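Tundale Open Bench

The Tundale Open Bench is a yearly open day held each January at the Kulau workshop in Tundale, at which members of the public are invited in to watch robot arms being put through small tabletop jobs and to talk with the people who work on them. It grew out of an informal evening hosted by Solveig Wallin for the neighbors on Voyle Street, who had been asking (quite reasonably) what went on behind the big doors, and it has kept a good deal of that friendly, come-on-in feeling ever since.

History

The first gathering drew 38 visitors, most of whom lived close enough to walk, and it ran well past its planned closing time on account of all the questions. Wallin and her colleague Loan Âu made it a regular event the following winter. Attendance reached 497 in the fourth year and 526 in the fifth, by which time the morning had been divided into timed groups so that everybody could get a decent view of the table. Kieran Penrose took over the planning at that point and introduced the late session, starting at 7 p.m., for people coming straight from work.

The demonstration

The heart of the day is the bench demonstration, in which two arms share one tabletop and are given everyday objects to pick up and put away in a bin. Regular visitors are fond of this part and will often stay for a second group if there is room — children especially, who like to guess which arm will go first. The objects are kept small and ordinary on purpose, and soft things are thought to be the most interesting to watch, as a strap or a loop of fabric seldom lies the same way twice.

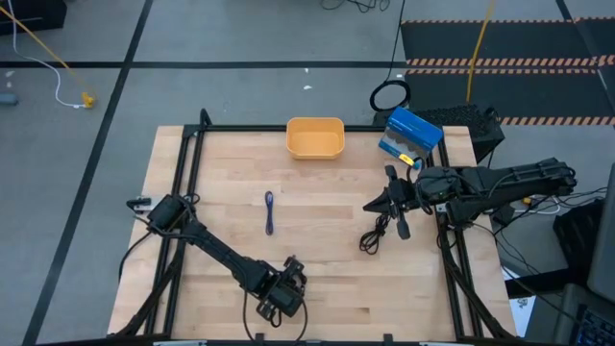 Each group is given 10 minutes at the bench, followed by a talk from one of the hosts. Âu's talks are remembered for their patience, and she has always been happy to have a task repeated for anyone who arrived late or was standing behind someone tall. Failed grasps are left in and talked over with the group, a habit that goes back to the very first evening, when Wallin found that her neighbors had a great many ideas about how they would pick the thing up themselves.

Related activities

Conar, a local repair club, runs a side room where visitors can take apart old motors and handle spare gripper fingers. Constanza Acuña has led it for several years and also wrote the short printed guide given out at the door. Marjorie Mellor, one of the original Voyle Street neighbors, supplies the soup, which is served in the side room from noon until the pots are empty.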